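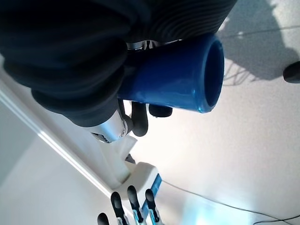

Blue cup held in a robotic hand, with a second hand close by.

From: Remedios Tolentino
To: Falby Automation Discussion List
Date: Nov 1, 2020
Subject: Re: Are household chores within reach yet?

Dear colleagues,

Thank you to Mr. Lumanlan for raising the matter. I reply on behalf of the Evangelista working group, which was asked in April to advise member organizations on whether machines can take over routine chores in homes and small workshops.

Rodel Lumanlan wrote:
> Our board at Idbridge has been asked to set aside money for
> a machine that would clear tables, put away cups and help at
> the assembly benches. Two suppliers have told us that this is
> ready now. Before we go further, may I ask what members
> have seen for themselves, and for which tasks? We employ 60
> people on the shop floor and they would like a plain answer.
>
> R. Lumanlan

The plain answer is that some parts of these chores can be done and very few whole chores can. Our group drew up a list of 20 tasks, taken from kitchens, laundry rooms and light assembly work. Each was to be judged from start to finish, with no person stepping in. Boyang Li kept the records, which now cover 970 attempts. In more than 700 of these, the object was picked up as intended. Members should not read that figure as a success rate for the chores themselves. Picking up a cup is the first step in putting it away, and the later steps are where most attempts were lost.

Cups and other smooth round items gave the least trouble – provided they stood apart from one another. Cloth remains difficult. Any task that required one hand to steady the work while the other moved it took far longer than the same task done by a person.
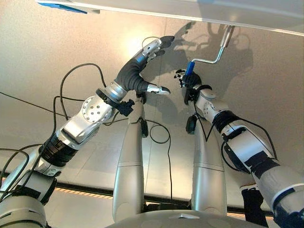
Turning a crank belongs to this last group. The hand must keep its hold on the grip while the grip travels in a circle, and the arm must follow without pushing the work out of place. Vasilică Nistor has asked that we report cranks, knobs and lids separately in the next edition, and the group has agreed. The Drivholm workshop has offered its own list of bench tasks for comparison.

With regard to the Idbridge request, we would suggest the following. Ask each supplier to perform the full chore, with your own cups and your own benches, and to repeat it over one complete shift. Record every occasion on which a person has to help. Payment should not be tied to a prepared demonstration.

Members who wish to receive the task list and the scoring sheet may write to Jomar Cabanatuan. Corrections to the April draft should also be sent to him – preferably with the page number in the subject line.

Respectfully,

Remedios Tolentino
Evangelista Working Group on Household and Workshop Tasks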